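# About Dratmont Table

We started Dratmont Table because we like setting a table, and because we kept meeting people who thought they weren't any good at it. You don't need a dozen matching things (we certainly never had them!), just a few pieces you enjoy picking up and a bit of time before everyone sits down.

Our first shelf was mostly placemats, and placemats are still where we'd tell anyone to begin. A striped one does a surprising amount of work under something dark and plain, and it's the pairing we come back to at home more than any other.

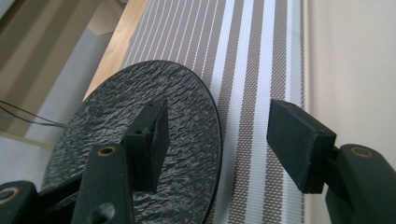

*A round black piece with a slate-like surface, on a striped placemat.*

These days we look after 163 different items, from trays and forks to table covers, and we send out 500 parcels in a normal month, rather more in December. Everything gets laid out on a real table before we decide to carry it. We move things around, swap the mat, try the fork on the other side, and generally take longer over it than we meant to. If a piece only looks nice by itself, we usually let it go, although there have been one or two we couldn't resist.

We're fond of soft colors, so you'll see plenty of cream, gray and pale blue in the shop. We're also fond of a little silliness. Breakfast is a fine time for a rabbit, whatever age you are, and a small tray makes toast on a slow morning feel like an occasion.
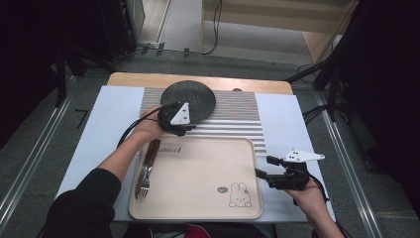
*Cream rabbit tray and wooden-handled fork, with the striped placemat behind.*

Our Vakel showroom is small but there's always a table set, and you're welcome to rearrange it. If you can't get to us, write and tell us what you already own and how many you like to feed, and we'll happily send back some ideas.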